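Reading time: 4 minutes

The first gripper arrived in a box that was too big for it, and for two days it stayed there. "I was a little afraid of it," says the engineer who leads the gripper comparison at Landus. "We had paid almost 4,000 for it, and I did not yet know what question we wanted to ask."

The question came later, and it is a small one. Which gripper can put a gel pen together? The company assembles light goods for other firms, and pens are a good test, she explains, as the parts are thin, smooth and partly transparent. A camera does not like transparent things, and a gripper does not like round things.

Two grippers are now in the comparison. The Pistel has two flat fingers and a motor in each one. The Guo is softer, with rubber pads that bend when they meet resistance. Both are mounted on the same arm and run from the same Nuvent controller, and this was her condition from the beginning. "If you change the arm and the gripper together, you learn nothing. I have read many reports where they did this."

So far she has 846 attempts in her table, and the goal is 3,000 before she writes any recommendation. She does not want to say which gripper is winning. When I ask a second time, she tells me only that the Pistel is better at picking and the Guo is better at pushing. Putting a cap on a pen is mostly pushing. Taking a refill from a pile is only picking.

The controller was the hard part. It reads the force at the wrist, but the force needed to close a cap is close to the noise of the sensor. In October they lost most of a month on this. First they blamed the cable, then the software, and in the end they changed the mounting plate – an old one, with a screw hole that was no longer round.

She also compares both grippers with bare hands, and she is strict about it. The same kinds of parts are used, on an ordinary table and with other things left standing on it. "People tell me to clean the table first. But then I test a clean table."

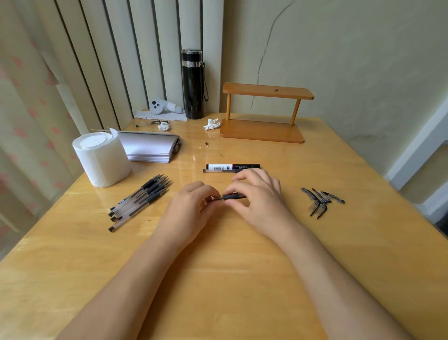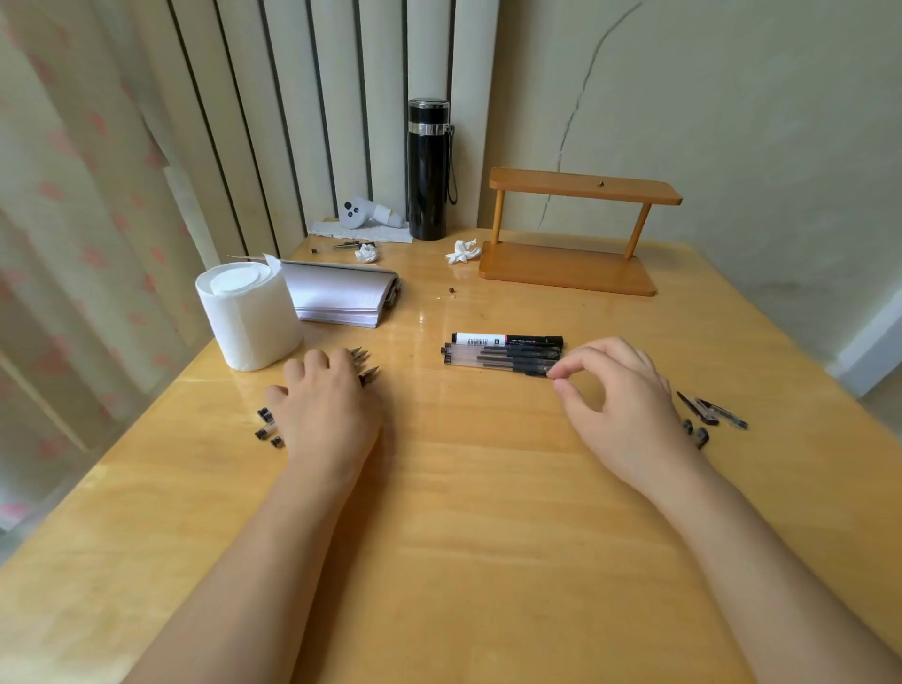
Pens and hands, seen from the head camera.
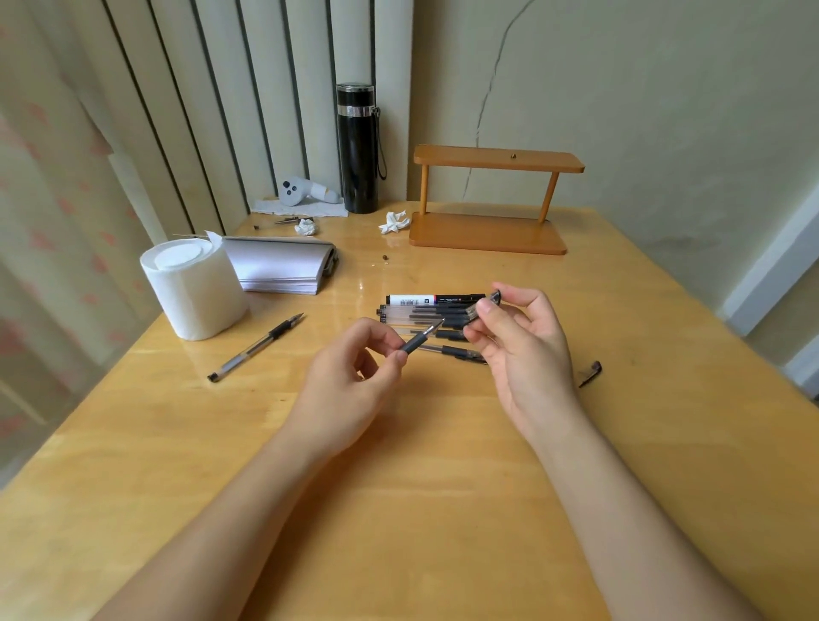
What she looks for in the hand work is the moment before contact. A person brings the two parts near to each other, and often both hands move a little, so the error is shared between them. Her arm is alone. It has a fixed holder in place of a second hand, and the holder does not help. "I thought the difference would be in the fingers," she says. "Now I think half of it is that we have only one arm."

A second arm is not in the budget. She has asked for it, and the answer was to finish the comparison first. She finds this fair, but she has already measured the bench, and it would fit if the monitor moved to the wall.

I ask what she would tell a small company that wants to buy a gripper this year. She thinks for some time. "Borrow it before you buy it," she says. "And bring your own parts. The seller always has a nice cube, and the cube always works." Then she goes back to the controller, where attempt 847 is waiting for somebody to press the green button.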